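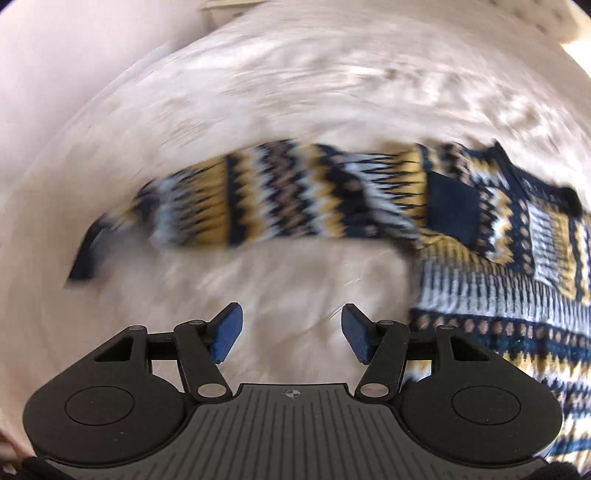 Left finger lags the right on a Flarnutura hand-held, knitwear folding

Hand Tools and Grippers > Maintenance
8 replies

slindholm
We run a pair of Flarnutura hand-held grippers for garment work, the black ones with the blue pads. One of the pair has started closing unevenly. The right finger gets to the middle first and the left one catches up late. On a thin shirt you can live with it. On a thick patterned sweater the cuff gets pushed sideways before it is pinched, and the person holding the tool starts correcting with the wrist, so the recording is no good for training.

Done so far:
Wiped both pads with a damp cloth.
Picked the fluff out of the linkage with tweezers. The shaggy rug sheds a lot.
Ran 75 open and close cycles with nothing between the fingers. Same lag every time.

The other gripper is the same age and closes fine.
Sigrun Lindholm

pivotpete
Which joint has the play? Hold the body still and push each fingertip sideways. If the tip moves and the arm doesn't, it's the small pin up by the fingertip. If the whole arm moves, it's the big pivot at the base.

slindholm
Whole arm moves, left side only. Not much, but you can feel it click.

dunmore_k
Then take the big pivot apart and look at the bushing. I would not tighten it first. I tightened one like that last September and it bound up within a day, and then I had a lag and a stiff trigger.

pivotpete
Disagree. Snug it an eighth of a turn and test. If it binds, back it off. Pulling the arm means setting the finger zero again and that is an hour gone for what may be a loose screw.

dunmore_k
An hour is fine. Ours went 439 sessions before the bushing wore, and by then no amount of snugging would hold. How many are on yours?

slindholm
More than 114 since the last service, I don't have the count from before that. We changed the setup over from the rug to a bedspread after the shedding got bad. Both grippers in use on the same sweater, left hand and right hand:

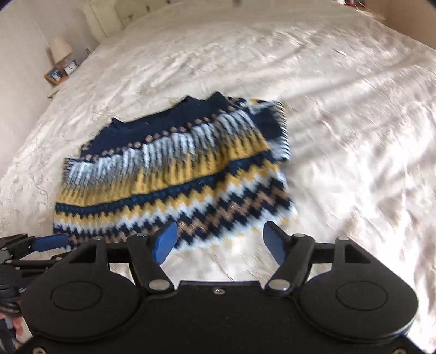 Re: Left finger lags the right

rewi_user
Two things to check while you're in there. First, the pads. If one has been replaced and the other hasn't, the new one can be thicker and it will look like a lag. We buy Rewi pads and always change both. Second, the cable. Ours runs down by the hand, and if it's short it tugs on the tool when you reach across. That won't cause the click but it does make people twist.

pivotpete
The pads don't explain an arm that moves at the base.

rewi_user
No, but she can have two faults.

slindholm
Update. I tried the eighth of a turn first, sorry dunmore. Click went away, came back before lunch. Took the left arm off after that and the bushing was worn oval. Fitted one from the Ivero spares kit and set the zero again with the fingers closed on a strip of card. Pads were a matched pair, so I left them alone.

Both fingers meet in the middle now. I'll do the right side when the next kit comes in.

dunmore_k
Good. Put a drop of dry lube on the pin – not oil, it holds the lint – and write the session count on a bit of tape inside the case.

tollemeo_bench
Does the Ivero bushing fit the older body too? Mine has the short arms.

slindholm
Don't know. The kit label only lists the current one. Measure the pin before you order.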